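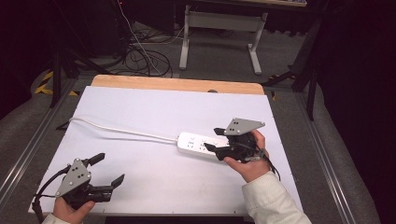 White power strip with its lead, Sturkville workshop

About Zultik

Zultik supplies, fits and looks after power strips, extension leads and desk cabling for offices, schools, libraries and training centres. The company is based at Ismail House in Sturkville, where the workshop, the stores and the office share one floor. We work for 77 customers at present, most of them within an hour's drive.

The company was registered on 10/07/2019. Its founders had spent several years fitting out offices and had seen the same thing at the end of nearly every job: the desks were new, the chairs were new, and the leads beneath them had been brought over from the old building in a cardboard box. Power strips were bought a few at a time from whichever shop was nearest, plugged one into another and left. Zultik was set up to deal with that part of the work properly and to treat it as a job in its own right.

What we do

Our work falls under three headings.

Supply. We keep a small range of power strips in stock and order others on request. Customers may buy single items, but most ask us to agree a standard strip for the whole building, so that a member of staff who moves from one desk to another finds the same thing there. Our stores normally hold 1000 strips, together with spare leads, fixing brackets, cable ties and labels.

Fitting. Our fitters measure each desk, choose the length of lead, fix the strip where it can be reached without kneeling and run the cable back to the wall or floor socket along a safe route. Cables are kept clear of walkways, chair wheels and heaters. Where a desk can be raised and lowered, the lead is left with enough slack for the full height of travel, and the fitter raises and lowers the desk before leaving it.

Care. Strips and leads are looked over at agreed times, usually once a year. Schools generally ask us to come in May, when some rooms are given over to examinations and the others can be visited between lessons. Anything cracked, scorched, loose or missing its label is taken out of use on the day and replaced from the van.

The strips we recommend

For a shared desk we normally recommend a strip on which each outlet has a switch of its own. A lamp or a screen can then be turned off at night while other equipment stays on, and there is no need to pull out plugs, which in our experience wears out both the plug and the patience of the person at the next desk. Colour is a matter for the customer. White is asked for most often and shows dirt sooner; our fitters carry cloths and will wipe strips down as part of a yearly visit.

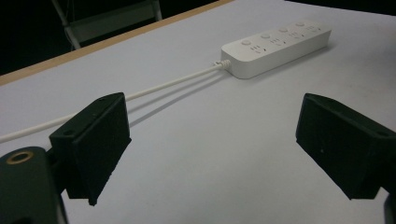

We pay particular attention to the place where the lead enters the housing. It is the part of a power strip most often damaged in daily use, as people tug at the lead to gain a little more length or trap it behind a desk leg. Our fitters are trained to look at this point first. A lead that has begun to split or pull away from the housing is never taped up. The whole strip is withdrawn and recorded, and the customer receives a note of where it was found.

We also ask customers to observe the following:

Do not plug one power strip into another.
Do not cover a strip with papers, bags or clothing.
Do not run a lead under carpet.
Do not coil spare lead tightly while equipment is in use.
Switch off before wiping down, and use a dry cloth.
Keep to the load marked on the strip. Kettles and fan heaters should have a wall socket to themselves.

A printed copy of this list is left in each building we visit.

The Risano scheme

Risano is the name of our take-back scheme. Strips and leads removed from a customer's building are brought to Sturkville, sorted on the bench and entered in the Risano record. Those that are sound, of a known make and in date are cleaned, tested and labelled, and may be returned to the same customer for use as spares. They are not sold on to anyone else. The remainder are taken apart, with metal and plastic separated as far as the construction allows, and passed to a licensed recycling firm.

The scheme is open to all customers and carries no separate charge when we are fitting replacements. Organisations that wish only to clear out a cupboard of old leads may also make use of it, for a fee based on weight. Please do not post leads to us - they should be collected, or brought to the workshop by arrangement.

How we work

Every new customer is offered a first visit, at which one of our fitters walks through the building with a member of its staff. We make a plan of each room, note the sockets in place and ask what is used at each desk and for how long. A written proposal follows. It sets out the number and type of strips, the route of each lead and the price, and it says plainly where we believe nothing needs to be changed.

Where a building has too few fixed sockets, power strips are not the answer. In such cases we advise the customer to engage a qualified electrician to add more, and we are content to wait until that work is complete. Zultik does not carry out fixed wiring and does not accept payment for recommending those who do.

Fitting is done outside working hours where possible. Desks are put back as they were found, packaging is taken away, and each strip is given a numbered label that matches the room plan. The plan belongs to the customer, who may pass it to any other firm.

Our workshop

The workshop has 4 benches. One is kept for goods arriving from suppliers, one for testing, one for items collected under Risano and one for making up desk sets, in which the strip, bracket, ties and label for a single desk are put together in one bag. Bench tops are light in colour and are cleared at the end of each day, so that small screws and broken pieces of housing are easily seen.

Customers are welcome to visit the workshop by appointment in order to handle the strips before choosing. Many prefer to do so, particularly where staff or pupils have difficulty with small switches - the feel of a button is hard to judge from a catalogue.

Contact

Enquiries should be addressed to the office at Ismail House, Sturkville. Existing customers are asked to quote the number on the strip label when reporting a fault, and to leave the strip switched off and unplugged until it has been replaced.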